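How to Get a Piece of Heavy Equipment Ready for Pickup

If you are shipping a machine for the first time, most of the delays you run into will happen before the truck leaves your yard. The steps below are the ones we send to customers at Pledora when they book a flatbed or step deck load. They apply to skid steers, compact excavators, forklifts, generators and most shop machinery.

What you need before you start

- A tape measure
- The serial number plate or the owner's manual
- A phone that takes decent pictures
- The name and number of someone at the delivery site

Step 1. Measure the machine as it will ship

Measure length, width and height with every attachment in its travel position. Don't copy the numbers from a brochure. A cab guard, a beacon or a wider set of tires changes them. If the bucket is coming off, measure the machine without it and then measure the bucket separately. Write everything in feet and inches.

Step 2. Get the real weight

Use the plate weight and add attachments, counterweights and fuel. If the machine has been modified, have it weighed. A Kelleck scale ticket is fine, and so is one from any certified truck scale. Send us a copy with the booking.

Step 3. Decide how it will be loaded

Tell the dispatcher whether the machine drives, rolls or has to be lifted. For machines that drive, we need firm, level ground behind the trailer. For machines that have to be lifted, you supply the crane or forklift unless the quote says otherwise. Your quote includes 2 hours of loading time. After that, detention is billed in blocks of 30 minutes.

Step 4. Drain and disconnect

Bring fuel down to a quarter tank or less. Check for leaks under the engine and at the hydraulic fittings. Turn off the battery disconnect once the machine is on the deck. If there isn't one, pull the negative cable and tape the end.

Step 5. Secure loose parts

Take off mirrors, antennas and anything held on with a pin. Latch the doors and engine covers. Set control knobs and switches to off and leave them there. Small parts go in a crate with the machine's serial number written on two sides.

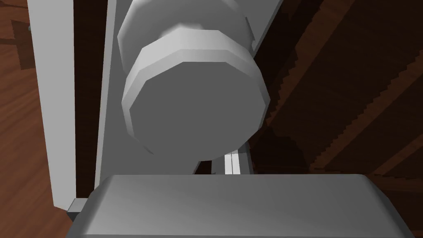 Step 6. Take your condition pictures

Photograph all four sides, the hour meter, the serial plate and any damage that is already there. Do this the day of pickup, in daylight. Email the set to dispatch before the driver signs the bill of lading.

Step 7. Confirm the pickup window

We call the contact on the booking by 11 a.m. the working day before pickup. For the Barredo and Clolitz terminals, there is no loading on Sunday. Have the keys on site and keep the gate clear for the full length of the truck and trailer.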